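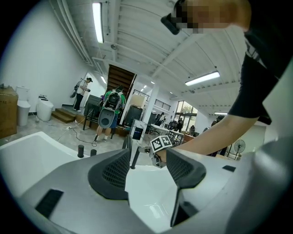 LOCAL NEWS | HOME & WATER

2 min read

Pendau raises water rates, residents discover the shower

Households in Pendau will pay more for water starting in October, after the town council voted 9 to 2 to approve the first rate increase since most of the council had darker hair. The new charges add 29 cents to every thousand gallons and apply to all 3163 metered homes.

Council chair Danica Ristić said the money will go toward the main under Mondow Street, which has burst so often that the ducks now treat it as an address. "We have patched the patches," she told the meeting. "There is very little pipe left in there."

The two votes against came from members who wanted the work paid for out of the parking fund. The parking fund, the clerk pointed out, was spent on the last burst.

Reaction in town was calm, at least by the standards of a town that once held three public hearings on a bench. Plumber Krum Leka, who runs the counter at Pavlović Supply, said he sold out of low-flow shower heads the morning after the vote and has a waiting list for toilet valves. "People have had that drip for ten years," he said. "Now it's an emergency."
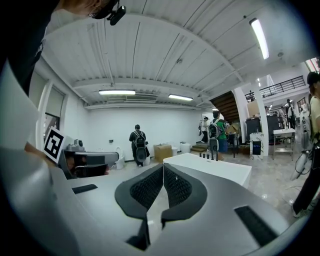
What changes on your bill

The fixed monthly charge stays the same. The increase shows up on a new line called "system renewal," a name that took one full evening to agree on. Seniors already on the discount plan keep it and don't need to reapply -- though the form will be mailed to them anyway.

Work on Mondow Street starts at the Mimana Avenue end and moves downhill. The road will be down to one lane, and the utility office asks drivers to be patient. Baths, for now, remain legal.

Questions about your bill: call the Pendau utility office before 4 p.m.

Contact the newsroom | Copyright, all rights reserved | Back to top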